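## Part 2: Setting up the cup-and-balls task in simulation

I keep this section separate from the install notes, so if you haven't got Orum running yet, go do that first and come back.

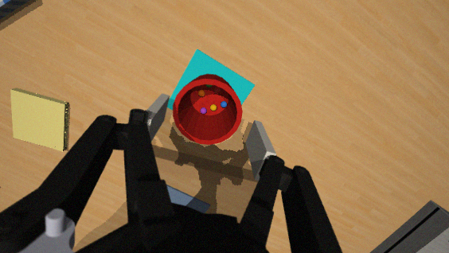 We use this task to compare policies trained with and without Jestora, our scene randomizer. Everything runs in the simulator, so you don't need a real arm for any of it (lucky you!). My full training set is 2,513 episodes, but please don't start there. Get one scene working first.

1. Open the Gosling scene folder and copy the cup task into a new folder of your own. I wrote over the original once and Sarita Rastogi had to dig it out of a backup for me.
2. Load the scene with randomization off. Check that the cup is standing upright and the balls are inside it.
3. Turn on the wrist view. You want the cup's opening and both finger pads in sight before the grasp. If a pad is missing, reset the arm to its start pose and reload.
4. Let physics settle for 700 steps before you record anything. The balls jiggle a lot at the start, and I got some very strange labels from skipping this!
5. Now switch Jestora on. It moves the extra objects on the table and changes the lighting and the wood texture.
6. Run 16 test episodes and watch every one of them. Yes, all of them, it goes quickly.
7. Happy? Start the full run with your own seed, and write the seed down somewhere.

**Note:** A ball can hide behind the rim from the wrist view. I take ball positions from the simulator state for scoring and leave the camera out of it. The policy still only gets the pictures.

**Caution:** Don't change the finger friction halfway through a run. Emlyn Eynon and I lost 2 days of results that way in October, and we couldn't mix the old episodes with the new ones.

**Caution:** If the cup tips over during settling, throw that episode out. It doesn't count as a failed grasp, so keep it out of the success rate.

Scoring is in Part 3. Reece Ashworth wrote that script, and it expects the folder names from step 1, so leave the subfolders as they are.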